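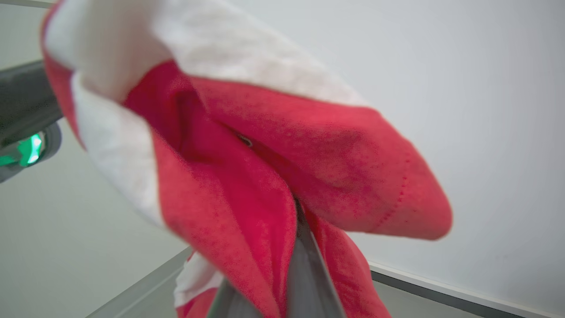

Figure 3. Red-and-white cloth from the small household set, gathered from below, with the upper part fanning open.

3.2 Cloth items and how they were sorted

The second group of objects in the study is household cloth: towels, napkins, dishcloths and flannels of the sort kept in a kitchen drawer or a bathroom cupboard. We treated them as one group because the people who took part in the home interviews did so. When Schouten and Claeys asked them to name what they folded in an ordinary week, shirts and bedding were named one by one, while the small cloths were lumped together as "the little things" or "the bits". Several people said they did not fold them at all.

The cloth set holds 132 pieces. They were bought new from ordinary shops or handed over by the households, and every piece was washed at least once before use, as new cotton often carries a finish that makes it stiff. After washing, each piece was laid flat, measured along two sides and given a number in the Prosero list. The list also records the main colour, whether there is a border, the kind of hem, and any damage found when the piece was laid out. Damage was left as it was. A pulled thread or a worn corner is common in cloths that see daily use, and mending them would have made the set tidier than the drawers it was meant to stand for.

Pieces with a border in a second colour turned out to be useful for the hand coding. A plain cloth that has been bunched up gives few clues about which part of it is showing. A border helps, as the coder can follow it along a fold and judge how far the edge has travelled from where it would lie if the cloth were flat. In Figure 3 the broad white borders appear in separate places, along the top and down the left side, with saturated pinkish red between them. A faint line of stitching dots on the right-hand flap marks a hem or seam and gives the coder one more thing to go by. Where the cloth turns in on itself the red becomes very dark, and coders were told to mark such places as "closed" and to make no guess about what lay inside. The same rule covered small dark spots at the meeting of several folds, which may be a hole, a snag or a shadow. If the list recorded damage for that piece, the coder could look it up afterwards, but the first mark had to stand.

3.3 Names for the shapes

Before coding began, Rusu and Baert drew up a short set of names for the shapes a small cloth takes. They started from a longer set used in the Skulside laundry study, which was written with bed linen in mind and had thirteen names. Many of these did not suit small pieces. "Long roll" and "side drop", for example, need more length than a napkin has. Five were kept or adapted:

Flat: the whole cloth lies on one surface with no part covering another.
Folded: one part lies over another along a clear line.
Heap: the cloth has no clear line of folding and no single point from which the folds spread.
Cone: the cloth is gathered at one point, and the folds radiate from there.
Hang: most of the cloth falls below the point or edge that holds it up.

Figure 3 was coded as a cone. The folds spread from a single point near the bottom, the upper portion opens out, and the lower portion narrows. Red cloth also drapes down on either side of the gathered point, and one coder first entered the image as a hang for that reason. The two coders agreed on cone after reading the definitions again, and a line was added to the coding sheet saying that loose cloth below the gathered point does not by itself make a hang.

The full image set contains 3,115 images of cloth. Of these, 3,000 were coded by two people working apart, and the other 115 were used for training and left out of the results. Leitão dealt with the cases in which the two coders could not agree after talking them through. Most of these lay between heap and cone, and nearly all of them involved thick towelling. Thin cotton tends to form sharp folds that are easy to follow back to a point. Thicker cloth with a soft or fuzzy surface rounds off at the folds, and the lines fade out before they meet.

Colour caused fewer problems than we had expected. Strong reds and blues lost some detail in the deeper folds, but the borders made up for this in the pieces that had them. The hardest pieces to code were white all over. For these the coders relied on hems alone, and the share marked "closed" was higher than in any other colour group. We considered sewing a coloured thread along the edges of the white pieces, as was done with the Boersma sheets, and decided against it. The added line of stitching pulled the edge in slightly on the two napkins we tried it on, and they no longer lay flat.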